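Search this site
Search for: Go

6 min read

Gurncombe Safe Rides – progress report to the Griklow Fund

October 10, 2018

Covers everything since the grant started in April. Sorry it's short on polish, I'm writing between shifts. Numbers first, then what went wrong, then the ask.

Where we are

Rides given: 2,689. That is people driven home from bars, the two wedding halls, and the ballpark lot after night games. We said in the application we'd be happy with fewer than that by the end of the year, so ahead of plan on that one. Behind on others, see below.

Drivers signed up and cleared: 33. Cleared means license check, the evening class, and one ride-along. A few more have done the class but not the ride-along. I'm not counting them.

Bars taking part: 18. They keep our cards by the register and will call for a customer if asked. The Zonton Taproom was the last to join and already sends us more calls than most. Two places on the highway said no again. One said it makes their customers look like drunks. Will try them once more before the holidays, probably with a different person doing the talking.

Phone line

Still the weak spot. Fridays are fine. Saturdays after midnight the line backs up and people hang up, and we don't know what they do next. Some of them surely drive. I hate writing that but it's the point of the whole program so it should be in here.

What we changed: second handset on Saturdays, and a text number the bars can use so they aren't sitting on hold. The text number works well with the bars that remember it exists. Put stickers on the phones behind the counter in August. Helped some.

What we did not do: the app. Quote came in way over what's in the budget and I don't think our riders would use it anyway. They call from the bar phone, or the bartender calls. Would like to move that line to mileage, see the ask.

Classes

The court-ordered class for first offenders has run every month. Six evenings, same room at the Tlapale Center, coffee included. Attendance good because it has to be. What I didn't expect is people coming back after they've finished. A handful now sit in with the new group and talk. One man told them he'd driven home from league night for eleven years and never had a scratch, and was sure that meant he was good at it. Then he wasn't. The room got very quiet. Worth more than my slides.

We also did the two high school talks. First one went badly – assembly hall, mic dead, kids in the back asleep. Second one we split by homeroom and it was a different thing altogther. Will only do it by homeroom from now on, even if it takes all day.

The leagues

Said we'd get into the adult softball and bowling leagues, since that's where a lot of our class people say the habit started. Progress is slow. Softball agreed to a named driver on each team sheet. Most teams fill it in. Whether the named driver stays sober is another matter and I have no way to check from here. Bowling wants to wait until the new season board is in.

Money

Spent so far is close to plan except gas, which is over. Longer rides than we figured. We'd pictured people living ten minutes from the bar and plenty of them live out past the reservoir. Insurance came in a bit under. Printing is under too, mostly because the posters were late.

Full sheet went to your office separately. If it didn't arrive let me know and I'll resend, the first email bounced.

Shirts and cards

Ordered 200 cards for the bars, all gone out, need a reprint with the text number on them. Driver T-shirts are still to be ordered. Drivers want a color that shows up in a dark parking lot and no slogan on the back. Fair enough. Riders should be able to tell who came for them without asking three strangers first.
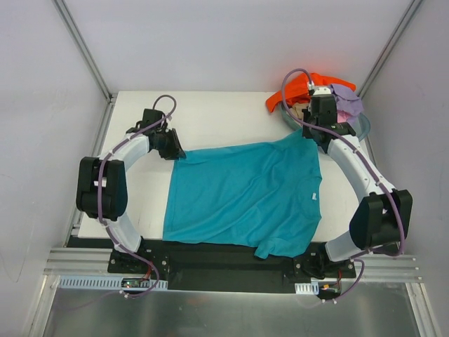 What we're asking for

1. Permission to move the app money to mileage. All of it, no extra funds needed.

2. A third person on the phones for Saturdays, November through New Year's. Paid, not a favor. We've used up our favors.

3. An OK to start the Sunday afternoon rides during football season. Three bars asked for it. People think of it as a night problem and it isn't, the game ends at four and the lot empties all at once.

4. Extend the report date for the survey. Half the forms came back with only the first page filled in and I'd like to redo the thing shorter.

Next steps

Card reprint. Shirts. Ride-alongs for the drivers who are waiting. Go back to the highway bars. Meet with the bowling people once they have a board. Fix the voicemail greeting, which still gives the summer hours.

Can come by your office any morning next week except Tuesday, I have court that day with the class lists.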